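2026年2月14日 阴 风挺大

今天把Climard奖的参赛材料交上去了。先记这一句,免得过两年翻回来看,还得从一大堆抱怨里找结果。

交是交了,交得很难看。我坐在沙发上,外套还没脱,脚边是公司带回来的一袋子打样,手机扣着放的,因为群里还在响。群里在讨论一个逗号。我不看了,逗号的事明天再说(明天也改不了了,系统一关就是关了,哈哈)。

早上9点到的公司。本来我以为自己算早,结果后期剪辑的那间小屋门缝底下已经有光了,里面在放我们那条案例片的开头,雨声,放一遍停一下,再放一遍。那个雨声我已经听到生理性想上厕所。Pata是做雨衣的,你说一条给雨衣品牌做的案例片,开头能是什么呢,只能是雨。当初我还提过一个没有雨的开头,一个人站在大太阳底下把雨衣抖开,就抖一下,啪的一声。客户喜欢,导演也喜欢,最后不知道怎么着又回到了雨。这种事在我们这行太常见了,绕一大圈回到原地,账单倒是照着一大圈来的。

先说今天到底要交什么吧,我自己都理了半天。案例片一条,展板一张,英文书面陈述一份,上限2,000字,还有一份署名名单。片子和展板前两天就定得差不多了,书面陈述归我,名单嘛,按道理是制作部的事,可是制作部那位姐姐上个礼拜请了产假,走之前在表格上贴了个便签,写着“你最熟”。我最熟!我就是最倒霉!

书面陈述我写了八稿还是九稿,已经记不清了。难写的地方在“效果”那一栏。评委要看数字,客户又不肯给数字,给了也只肯给那种“同比有显著增长”的话。我能理解,人家是要过法务的,可是一份写满“显著”的陈述,读起来就像小学生写春游,什么都很开心,什么都很难忘。我上午给Pata那边的市场部又打了一个电话,求人家松口,哪怕给一个门店的例子也行。对方人特别好,语气特别软,一个字也没松。挂电话的时候她还祝我节日快乐。我愣了一下才想起来今天是什么日子。

后来我换了个写法,不提销售了,写人。写我们在Kawaguchi这个项目里收到的那些留言,有一条是一个送外卖的大哥写的,说他那件雨衣袖口破了,他拿胶带粘上接着穿,因为颜色亮,过马路的时候车会让他。这条留言当初在提案里被砍过,嫌太苦。我今天把它放在了陈述的第一段,用了三句话,一个形容词都没有。放完我自己念了一遍,觉得行了,就这样了,爱谁谁。

中午没出去吃。楼下那家面馆排队排到了马路牙子上,都是一对一对的,我一个人端个托盘挤进去也太惨了。从抽屉里翻出一包饼干,就着茶水间的速溶咖啡,边吃边对英文。翻译给的稿子里把“下雨天也得出门的人”翻成了“雨天爱好者”,我笑得饼干渣喷了一键盘。 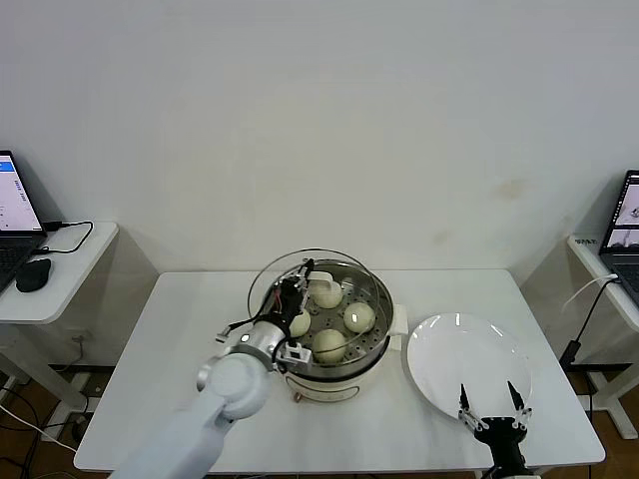

名单的事

这一段要好好记,因为今天一整个下午都搭在这上面了。

Climard的规矩写得很清楚,署名名单交了以后不能增不能减,错别字可以申请改,人不能改。这条以前松一些,听说是前几年有公司得了奖以后往名单上塞人,闹得很不好看,后来就收紧了。我觉得收得对。问题是收紧以后,所有的架都挪到了交之前来吵,而且专挑最后一天吵。

我手上的第一版名单是37个人。这37个我一个一个对过,从项目立项的邮件对到最后一次出街,谁写的,谁画的,谁跟的现场,谁半夜给客户改尺寸,都在上面。连那个替我们在仓库里试了一下午雨衣拉链的实习生也在。我觉得这份名单挺干净的。

结果下午刚坐下,上面发来一封邮件,附了一份“更新版”。更新版人数差不多,可是人不一样了。少了几个去年八月离开的同事,多了几个我在这个项目里从头到尾没见过的名字,头衔都很长,长到表格那一栏放不下,自动换了行。

我看着那个表格,心里那个火啊,噌地就上来了。

去年八月公司并部门,走了一批人,这个大家都知道,也没什么好避讳的。可Kawaguchi的主创想法就是那批人里头两个做出来的!那时候叫什么“亮一点”计划,连Kawaguchi这个代号都还没有呢。他们俩在白板上画了一个在路口等红灯的人,全身灰的,只有雨衣是亮的。那块白板我拍过照,现在还在我电脑里。人走了,画是人家画的呀。你把名字删了,往后他们找工作,作品集里放这个案子,人家一查,Climard的官网上没有他们,那算怎么回事?是他们撒谎还是我们撒谎?

我没有马上回邮件。这是我今年给自己定的规矩,冒火的时候先去倒杯水。倒了水,又去洗了个杯子,又把茶水间水槽里别人的杯子也洗了。回来坐下,写了一封,删了,又写了一封,还是有点冲,又删了。第三封我写得很短,大意是名单按实际参与来报,附上立项邮件、白板照片和工时记录,请确认;新增的几位如果有参与记录,也请补给我,我一并加上。

发出去以后手心全是汗。我在Tenanard待了这么些年,很少跟上面这么说话。不算顶嘴吧?我反复读了好几遍,觉得每个字都挺客气的,客气得有点像要打官司。

等回复

然后就是等。这种等最磨人,因为活儿已经没了,片子传好了,展板传好了,陈述贴进去了,系统里一排绿勾,就剩名单那一栏是灰的。我坐在那里刷新邮箱,刷新系统,刷新邮箱。

剪辑那屋的小伙子出来晃了一圈,问我好了没,他晚上订了位子。我说你走吧,片子已经在上面了。他不走,说万一格式有问题呢。他就搬了张椅子坐我旁边,也不说话,在那儿抠手指上的胶。我后来想想这也挺感人的,虽然他坐在那儿让我更紧张。

等的时候我跟他聊了一会儿名单这东西。他入行晚,第一次有自己的名字在上面,他说他妈问他这个奖有没有奖金,他说没有,他妈说那图啥。这个问题问得太好了,我一时也没答上来。图啥呢?我刚入行那会儿,第一个上榜的案子,我的名字被拼错了一个字母,我还是打印出来贴在出租屋的冰箱上,贴了两年。后来搬家,那张纸撕下来的时候冰箱门上留了个方印子,房东还说要扣我押金。

所以我对名单这事特别较真,根子大概在这儿。这行工资就那样,加班就那样,做出来的东西过个把月就从街上撤了,路牌一换,什么都没了。能留下来的就是那一行小字,还得放大了才看得清。
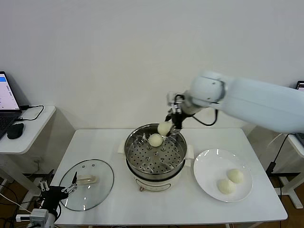
回复是天快黑的时候来的,只有一句,“先别交,等我开完会”。你说这叫什么回复!没说行也没说不行。离系统关还有一阵子,说紧不紧,说松也绝对不松,我脑子里已经在算万一到点了还没消息怎么办,是按我的版本交,还是空着那一栏,空着的话系统到底让不让过。我整个人就跟那个馒头似的,给夹着悬在锅沿上头,底下是锅,四面不着,什么都由不得自己。小伙子问我要不要去楼下买点吃的,我说不饿,说完肚子叫了,特别响,他装作没听见。我又把手机音量调到最大,摆在键盘正中间,生怕漏了一个电话,结果第一个打进来的是卖保险的。

第二个电话才是上面打来的。我拿着手机走到楼梯间去接,楼梯间有回声,我就蹲下来捂着嘴说话,像干什么坏事。领导先问我那个白板照片是哪天拍的,我报了日期。又问那两位现在在哪儿高就,我说我不清楚,这个跟署名也没关系吧。对面安静了一会儿。我当时心想完了,这话说硬了。

结果领导说,那就按你的来。

就这么一句。也没解释那份“更新版”是谁的意思,我也没问。新增的那几位里,后来补过来一位有参与记录的,是在预算会上替我们挡过一刀的,这个我认,工时表上确实有,我加上了。别的几位没有补材料过来,就没加。我蹲得腿都麻了,扶着栏杆站起来,楼道灯灭了,跺了一下脚才亮。

最后那一下

回到座位上把名单填进去,一个一个复制粘贴,粘完又对了一遍拼写。那两个离开的同事的名字我对得尤其仔细,字母一个个念出来,小伙子在旁边帮我听着。他听到自己的名字,嘿嘿笑了一声。

还有头衔的问题,也挺烦的。Climard要求写项目进行时的头衔,可我们公司并部门以后头衔全改过一轮,“创意组长”没有了,现在叫“创意伙伴”,听着像宠物店的会员卡。有人发微信来说想用新的,说新的听起来级别高。我说规则写的是当时的,当时你就是组长。他发了个捂脸的表情,没再争。这个人我还是挺喜欢的,知道什么时候该停。

点提交的时候网卡了。转圈,转圈,一直转。我和小伙子谁都不敢动鼠标,连呼吸都放轻了,好像喘大了会把网线吹断。然后跳出来一个英文的确认页,底色是很丑的橙色,我从来没觉得橙色这么顺眼过。我截了图,发到群里,群里先是一排鞭炮,接着就有人说,陈述第二段那里是不是少了个逗号。

我真是服了。

小伙子背上包就跑了,他订的位子已经过了点,我听见他在电梯口打电话赔不是,一口一个宝宝我错了。希望餐厅给他留着吧。

我自己又坐了一小会儿,把桌上收了收。那堆打样本来想扔,翻了翻又舍不得,有一张是最早的路牌稿,雨衣的黄还没调好,偏绿,印出来像没熟的香蕉。当时为了这个黄,跟印厂来回跑了多少趟,印厂师傅最后见了我就躲。我挑了几张塞进袋子里带回来了,也不知道带回来放哪儿,家里已经没地方了。

回家路上

地铁上全是花。我站在两束玫瑰中间,一路被包装纸刮脸。有个姑娘抱着一大束,自己在哭,旁边的人都假装看手机,我也假装看手机。后来她在换乘那站下了,花还抱着,抱得挺紧的。

出站的时候飘了点雨,很小,打伞嫌多余。路口等红灯,前面有个骑电动车的,穿着一件亮黄色的雨衣。我凑过去想看看背后的标,是不是Pata的,绿灯就亮了,人家一拧把手走了。没看清。我倾向于认为是。

站在那儿又想起要不要给那两位老同事发个消息,说一声名字在上面。在便利店门口打了一行字,“跟你们说个事”,又删了。结果还没出呢,入围不入围都不知道,现在说了,万一什么也没有,平白让人惦记。可是不说吧,又觉得他们应该知道。当初走的时候不算愉快,散伙饭都没吃成,我在群里发了句“保持联系”,然后也没怎么联系,这个是我的问题。

洗完澡想了想,还是发了。没说奖的事,就把白板那张照片发过去了,什么也没写。一个回了个问号,另一个隔了大约半小时回,说“这字真丑,谁写的”。就是他自己写的!

然后我们三个聊了一阵,他那边新公司也在加班,也在弄Climard,也在吵名单。我说你们那边吵得怎么样,他说别提了,他们老板想把自己的狗写上去,因为狗出镜了。我说狗要是真出镜了那应该写啊,按实际参与来报嘛。他发了一长串哈哈哈。

最后我还是没忍住,说了你们俩在上面,拼写对过了。那边隔了一会儿没动静,然后两个人都发了个抱拳。

行了,太晚了,眼睛疼。有几件事记一下,省得明天忘:

展板的源文件要备份,别只放在桌面上。

给制作部那位姐姐回个话,告诉她名单交了,让她好好养着,别老在群里潜水。

报销单,上个月的打车票还在外套口袋里,已经洗过一遍了,字不知道还在不在。

Pata下一季的简报要来了,听说这回想推儿童款。我一想到又要写雨,头皮就发麻。上次那个大太阳底下抖雨衣的开头,我打算再提一遍。反正提案又不要钱,被毙就被毙呗,拿小孩来抖说不定更好看,小孩抖东西那个劲儿,能把自己抖摔了。

那个逗号我刚才还是去查了。是少了一个。

睡觉。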